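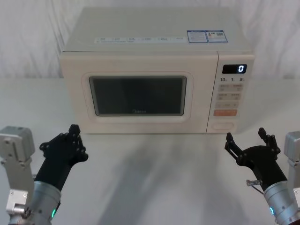 A countertop Midea with its time keys under the display and a push-button door.

Home | Kitchen | Cleaning | Laundry | Repairs | Archive

Print this page | E-mail this page

How to Clean a Microwave Without Falling for the Tricks

By Chiharu Chiba

There are a great many microwave cleaning tips going around and I have tried most of them, usually with a bad attitude. Some work. Some are the same tip with a different fruit in it. A few leave the oven smelling worse than the soup did. What follows is the routine I've ended up with after years of splattered tomato sauce, and it costs next to nothing.

It was written with a plain, light-colored countertop oven in mind, the kind with a pull-free door that pops open when you press a big button at the bottom of the panel. If yours is built into a cabinet or hung over a stove, the inside is cleaned the same way, but you'll have a grease filter to deal with too, and I don't cover that.

What you need

A microwave-safe bowl that holds at least two cups
Water
White vinegar or half a lemon (read on before you buy lemons)
A wooden spoon or a wooden skewer
Dish soap, the ordinary kind
Two soft cloths, one for wet work and one for drying
Baking soda, maybe

You do not need a plastic figure that blows steam out of its head. My sister-in-law gave me one. It does what a bowl does, and then you have to wash it.

Step 1. Steam the inside

Pour a cup of water into the bowl and add two tablespoons of white vinegar. Stand the wooden spoon in it. Plain water heated in a very smooth bowl can get past boiling without bubbling and then erupt when you move it, and the spoon gives the bubbles somewhere to start. I was doubtful about this until it happened to me with a glass measuring cup.

Heat on high for 4 minutes. On an oven with 10, 1 and 5 printed over the time keys, don't go by the order they're printed in. Press one and watch the display before you start, because models differ in what each key adds, and your manual will say. If you have a small, low-powered oven, give it 5 minutes.

Leave the door shut for another 5 minutes afterward. People skip this and then complain that steaming doesn't work. The steam has to sit on the dried food long enough to soften it. Go and do something else.

Now the lemon question. Chiyo Matsuda swears by lemon, and we've had this argument more than once. We steamed two equally dirty ovens on the same afternoon, hers with lemon and mine with vinegar, and wiped them with matching cloths. I couldn't find any difference in the cleaning. Hers smelled nicer for an hour. If you have a tired lemon in the fridge, use it. Don't make a special trip.

Step 2. Wipe, top first

Take the bowl out with oven mitts. Then lift out the glass plate and its roller ring, if your oven has them, and put them in the sink with warm soapy water.

Start with the ceiling. That's where most of the mess is and where almost everyone forgets to look. Then the back, the sides and the floor. Use a damp cloth with a drop of dish soap and rinse it often.

On one side wall you may find a flat panel that looks like cardboard. Leave it in place! It covers the opening the microwaves come through. Wipe it lightly and don't soak it. If it's burned or has a hole in it, stop using the oven until it's been replaced.

For stuck spots, steam again before you scrub. If a spot survives two rounds, make a paste of baking soda and a little water, dab it on, wait five minutes and wipe. No steel wool, no scouring powder, no knife. Scratches in the paint can turn into rust later on.

Step 3. The door

Unplug the oven now if you haven't already.

A dark window hides dirt very well. You can look straight at it in a bright kitchen and think it's clean, then open the door, catch the inner side at an angle and find a month of butter. Wipe the inner glass, then the rim of the door and the edge of the opening it closes against. Crumbs collect along there, and the door should close flat.

On the outside, go gently over any printed brand name. I doubt that soap and water would hurt it, but I've seen lettering rubbed half away with a scrubbing pad.

Step 4. The control panel

Never spray a panel. Spray the cloth, or better, just dampen it, and wring it until nothing drips. Small pale keys pick up a gray film from fingers, especially the one you use most. A cotton swab will get into the lines between them.

The door button deserves its own minute. Everyone pushes it with whatever is on their hands. Work around the edge with the corner of a cloth wrapped over a fingernail, and press it a few times afterward to check that it isn't sticking.

Step 5. The housing

Cream is a forgiving color until it isn't. It blends into a pale kitchen so well that you stop seeing the oven at all, and then one day you move it and the top has a yellow haze. Dish soap and warm water took the haze off mine. So did the "appliance brightener" I bought the year before, in exactly the same time, and I've gone back to the soap.

Wipe around any stickers or label strips on top instead of across them. Once the edge of a sticker gets wet it lifts and collects lint forever. If you want the labels off, take a clear picture of them first so you have whatever is printed there. Leave any safety warning where it is.

Wipe the vents with a barely damp cloth and keep them clear. I know the top of a microwave looks like a shelf. Check the manual for how much room yours needs before you treat it as one.

Pull the oven forward, clean the table underneath, dry everything, put the ring and plate back, and plug it in again. You'll probably have to reset the clock if your model has one.

What I wouldn't bother with

Bleach. It's far too strong for the job, and it must never be mixed with vinegar.
Oven cleaner. Made for another kind of oven.
Vanilla extract in a saucer. It smelled like vanilla and fish.
Leaving coffee grounds in overnight. This did help a little after burned popcorn. So did leaving the door open.

How often

Wipe spills the same day and you can steam every few weeks. I do a full clean when the ceiling looks bad and refuse to follow a calendar. Sadao Kikuchi wrote to tell me he does his every morning. I believe him, but I'm not going to.

Updated February 26, 2022, to add the note on labels. Thanks to Itsuki Iwasaki for asking.

Print this page | E-mail this page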